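List archive > Freight & Yard Ops > Telematics, sensors

Hi all,

Marilou asked a good question last week and I've been itching to answer it properly, so apologies for the length.

> We've got 11 reefer trailers on the Skesis run and the door sensors
> keep reporting "open" on the highway when they're plainly shut. The
> driver gets a call, pulls over, checks, drives off again. Is anyone
> else seeing this? Is it the sensors or the way we've set up the
> alerts? I'd rather not rip them all out before winter.
>
> Marilou Pangilinan

Marilou, don't rip them out! We had the very same thing on our Pristivness units and it came down to two settings and a bit of neoprene.

First thing to look at is the debounce time. Ours shipped at 200 milliseconds, so every washboard section of gravel road counted as a door opening. We pushed it up to 2000 and the highway alerts dropped off to almost nothing overnight. You do lose a little precision on when the door opened at the dock, but I can't think of a single claim where two seconds mattered to anybody.

Second is the magnet gap. On the older trailers the door seal has flattened out and the door sits differently once the load shifts. We glued a thin neoprene pad behind the magnet bracket (hardware store stuff, a few dollars a trailer) and re-aligned with the door latched and the trailer loaded. Do it loaded, if you can. I did our first one empty and had to do it over.

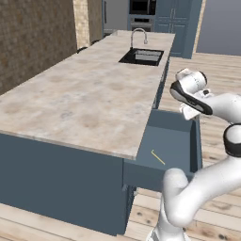
Once those were sorted we got to the fun part, which was tying door events to speed. In Stisorent you can build a rule that holds a door alert unless the trailer is below walking pace or inside a geofence. We drew ours at 500 metres around each yard and customer dock. The dispatchers still see every event in the log if they go looking, but the phone only rings when a door opens somewhere it shouldn't. Our night guy was thrilled, and so was I, because he'd been forwarding me every single one.

One catch: the rule editor doesn't copy the geofence list when you duplicate a rule. You have to re-add it by hand. Javier has the same habit, if anyone here is on that instead, and there it also resets the time zone to UTC. Check that before you go home.

I can send you our rule export and the bracket measurements off-list. I'd also love to know what firmware you're on, as the August update changed how low battery gets reported and I haven't worked out yet whether it touches the door channel. If you've got a trailer that's still misbehaving after the debounce change, grab the raw log from it before you touch the magnet and I'll happily have a look.

Cheers,
Dale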